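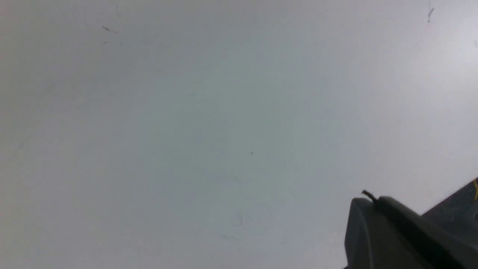
Ornon at the steamer table: gallery

Last updated: Apr 20, 2023

Wrist view, table surface only. Small dark marks on white are the hardest thing we give the segmenter, and the finger in the lower right corner is the part of the view it has to ignore.

Ornon is the planning and control stack we write at Lirusley for tabletop pick and place. Most of this page is about the software between the cameras and the arm: the segmenter, the grasp scorer, the motion planner and the log viewer we use to work out which one of them got it wrong. The test task is loading a toy-sized kitchen set, with a bamboo steamer as the target container. We picked it in October after the stacking blocks stopped telling us anything new.

Two camera feeds go into Ornon. The head view gives the layout of the table and is used for choosing the object and the route. The wrist view takes over for the last 10 centimetres, where the head view is often blocked by the arm. Each feed has its own segmenter, trained separately, and a small piece of code called Skomport decides how much to trust each one.

Specks and scuffs matter more than you would expect. An early version of the wrist segmenter proposed a grasp on any dark mark with enough contrast, and the arm would go down politely to pick up a scratch. Cleaning the table hid the problem for a while, so we stopped relying on it. The filter we run now looks at three things:

- whether the mark has an area larger than the smallest part in the set
- whether it has any height in the depth estimate
- whether it stays in the same place on the table when the wrist moves

A mark that fails the height test is written to the surface map and left alone. The gripper itself is masked using the joint positions and the hand model. Cables are the weak spot. The model doesn't know about them, so a bit of yellow wire at the edge of the view, like the one on the right, has to be caught by a fixed mask drawn by hand. Lenni Seppälä redraws that mask whenever the hand is rewired. 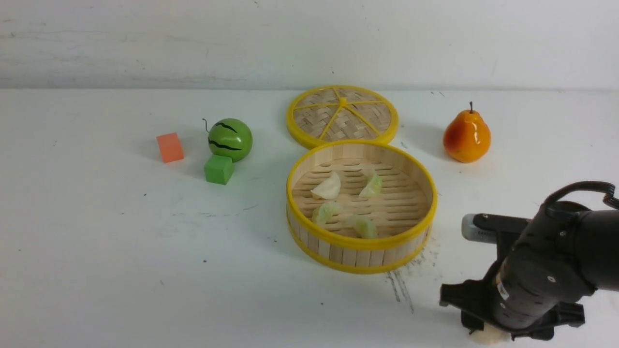 Urho Kettunen
Planning software, Lirusley

Head view with the steamer open, the lid lying flat behind the basket, and dumplings on the slatted floor. The toy watermelon, the two cubes and the pear are distractors. They stay in the layout so that the object selector has to choose.

From the planner's side the steamer is an awkward container. The lid overlaps the back edge of the basket in this view and both have the same yellow trim, so a segmenter that works mainly from colour tends to join them into one long object. Ornon then puts the centre of the container somewhere near the join. Deepak Joshi fixed most of this by fitting circles to the rims before anything else is done with them. If two circles fit better than one, the container is split, and the one with depth below its rim is taken as the basket.

The basket floor was the next problem. There are narrow gaps between the slats and the depth estimate drops into them, which made the floor look lower than it is. We now take a high percentile of the depth inside the rim instead of the average. It is a plain fix and it has held up.

Free space inside the basket comes from a simple occupancy grid. Each dumpling is grown by half a finger width and the planner looks for the largest patch left over. With the pale ones this depends heavily on lighting. Some of the dumplings are partly see-through, and the slats behind them confuse the edge finder. Aatos Kinnunen is trying a version that keeps the grid from the previous placement and only updates cells where both segmenters agree. It is on a branch and isn't ready to merge.

A few settings people have asked for, all from the main config file:

- Route samples per request: 500. More than that gave us longer waits and much the same paths.
- Replans before the arm backs off and returns to the start pose: 4.
- Approach angle: straight down inside the basket, free elsewhere.
- Wrist rotation during transfer: locked, unless the planner can't find a path without it.

The pear is taller than the cubes and stands on the arm's side of the table, so it turns up in a lot of planner logs as the thing the route bends around. The watermelon has caused less trouble than expected. Its curled stem is thin enough to vanish from the depth estimate, and we pad the top of the collision shape to cover it.

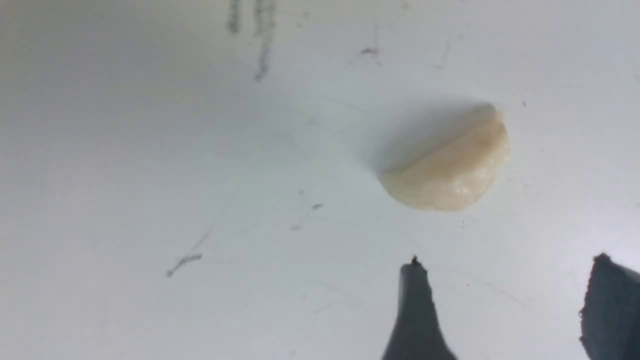 Close view: choosing a grasp

A cream-coloured lump on white, with the two fingers below it and clear of it. There isn't much for the wrist segmenter to hold on to in a view like this. The object and the table are close in brightness, and the shadow spreading to the upper left is a stronger signal than the object's own outline.

Our first grasp scorer treated shadow as part of the object. The proposed grasp centre slid toward the dark side and one finger would land short. Pentti Harju added a shadow class to the training labels, which helped, and then a check in Châu, our control layer, that compares the grasp centre over several wrist poses. If the centre wanders while the hand is moving, Châu slows the approach and asks for a new proposal.

Soft, irregular shapes also need a different closing rule. A fixed width is fine for the cubes. For anything tagged soft, the fingers close until the motor current rises, then hold — no extra squeeze. The threshold is set per object class, and we still tune it by hand with the log viewer open.

Still on the list: a better hand model that includes the cables, a faster path from the wrist segmenter to Châu, and a replay tool that can run new filter settings over old logs without starting the whole stack. Lenni has the replay tool partly working. It reads the logs but loses sync between the two feeds on long runs.

Related

Skomport: weighting two camera feeds
Fitting circles to container rims
Reading an Ornon planner log
Notes on tuning the closing threshold in Châu
Changes to the main config file

This site uses cookies to remember your gallery settings and to count visits. By continuing to browse you agree to their use. Manage cookie settings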